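News from the Fonel Room: Teaching Two Arms to Arrange Flowers

15/02/2024

Many of you stopped by during the winter open house and asked what on earth we were doing with all those silk roses, and I promised a proper answer in the newsletter. It has taken me longer than I meant (it always does), but we finally have a result we feel good about, so pour yourself a coffee and I'll try to tell it in order.

The project is called Fonel, and it began last June, when Guadalupe Ayala joined us from the Rirness group with a question she had been carrying around for a good while. Most of the two-arm work she had seen trained a robot on whole tasks from beginning to end. You show it the full job again and again, and it learns to copy the full job. That works nicely until something goes a little wrong halfway through, a stem rolls or a petal catches on the rim, and then the robot is in a situation it has hardly ever seen and doesn't know how to get out of it. Guadalupe wondered what would happen if we spent a good share of our teaching time on those awkward middles instead.

So we picked a task with plenty of awkward middles. The arms have to pick up loose artificial flowers and stand them in a vase, and a flower is a wonderfully annoying thing for a gripper. It's heavy at one end and thin at the other, the stem bends, the leaves hook onto the neighboring leaves, and where you grab it decides whether you can get it into the vase at all. 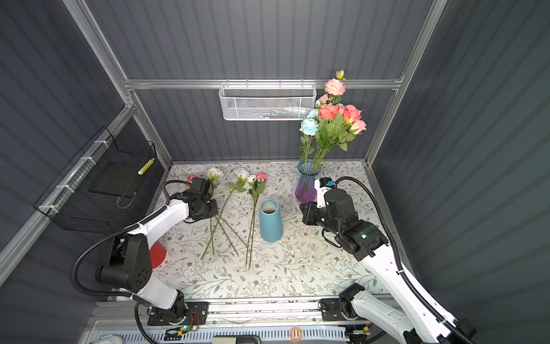 We collected 2000 demonstrations in all, each one driven by a person through both arms at once. For the first half we did things the usual way, start to finish, as neatly as we could manage. For the second half we let a partly trained robot try on its own, and whenever it got itself into trouble the person took over, recorded the rescue, and stopped as soon as the flower was safely back on track. Those rescue clips are short, and I'll admit they are much more fun to record than the full runs! You sit there with your hands ready, quietly rooting for the thing to manage without you.

Then came the comparison. We trained one policy on full demonstrations only and another on the mix, keeping the total minutes of teaching the same for both so that neither had an unfair head start. Each one got 221 trials, with the flowers laid out differently every time. The policy trained on full runs finished 61 percent of them. The one that had also seen rescues finished 87 percent, and when we went back over the recordings we found that most of the difference came from second attempts. It misses the rim, backs up, turns the stem a little, and tries again, and the first time I saw it do that I called half the hallway in to look.

There are things it still can't do well. Crossed stems are the worst, and it will sometimes lift two flowers when it wanted one and carry on quite happily as though nothing had happened. We also changed the tablecloth for one batch of trials, which Pavliuk Hall visitors may remember me grumbling over, and the numbers dropped more than I would like. More varied backgrounds are next on the list, along with a narrower vase.

The write-up is with our friends at Fukdale for comments now, and we hope to share the rescue clips with anyone who would like them once the labels have been checked. If you want to try your own hand at driving the arms, send Guadalupe a note. Sessions run for an hour, and no experience is needed.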